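Visit Report: Zernwood Data Rights Lab, Plinandale

In September, members of our digital policy group visited the Zernwood lab in Plinandale, at the invitation of its outreach office. The purpose of the visit was to see how a personal data store works in daily use and to learn what it would take for a public body to connect to one.

The morning began with a presentation on Cirkavetti, the lab's open protocol for linked personal records. Each user keeps a store under a key of their own. A service that needs an address or a date of birth asks the store for that item alone, and the user can withdraw the permission later. Staff explained that the protocol records permissions on a shared ledger, while the personal data itself stays off the ledger. Our group asked several questions on this point, as earlier systems have been criticized for placing too much on a public chain.

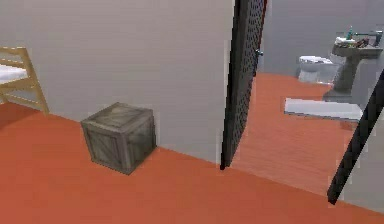
A live demonstration followed at 11 a.m. The test network runs on 12 nodes, 3 of them hosted outside the lab. Staff shut down 2 nodes during the session, and requests continued to be answered, with a short delay at first. The current trial has 100 registered users, most of them residents of Plinandale.

After lunch we met the team behind Galli, the wallet application used in the trial. Key recovery took up most of this discussion. A user who loses a device must now ask trusted contacts to approve a new key - a process that several trial users have found slow. The team is preparing a simpler version and agreed to share its test results with us.

Questions of cost were left open. Zernwood does not yet charge for hosting, and no price list has been drawn up for public bodies. The lab will send its draft terms to our office, and members who wish to comment on them should contact the secretariat before the next regular meeting.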